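Coltham Bricks – README

Maintained by Krisztina Bárany
Last updated: Sunday, November 1, 2020

What is in the set

Coltham Bricks covers the loose plastic building bricks kept in the Omora playroom, and the small builds made from them. There are 500 entries in 2 folders: "loose" for single bricks and "built" for anything with two or more bricks joined. Large base plates are left out.

Bricks lie on a plain light tabletop, any side up. Builds stay as they were found, so some are finished figures and some are only a few pieces pressed together.
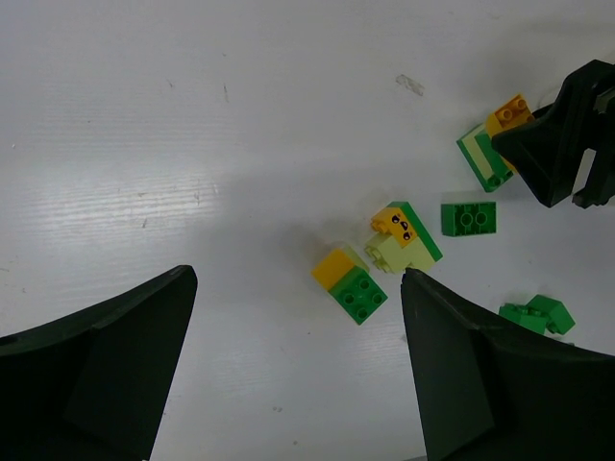

Each entry has 3 fields: color, state and note. Color is the main color in everyday words – green and dark green are kept apart, but finer shades are not. State is either loose or built. The note is free text and may be blank. Use it for printed bricks, such as faces, and for bricks lying with the hollow side up.

Known problems

80 entries from the Brurkora box have no note. Owen is filling these in by hand. Builds with several colors are listed under the largest brick, which does not always match what a reader would pick first.

Corrections

Send the entry number and the new text to Krisztina. Please do not rename the folders.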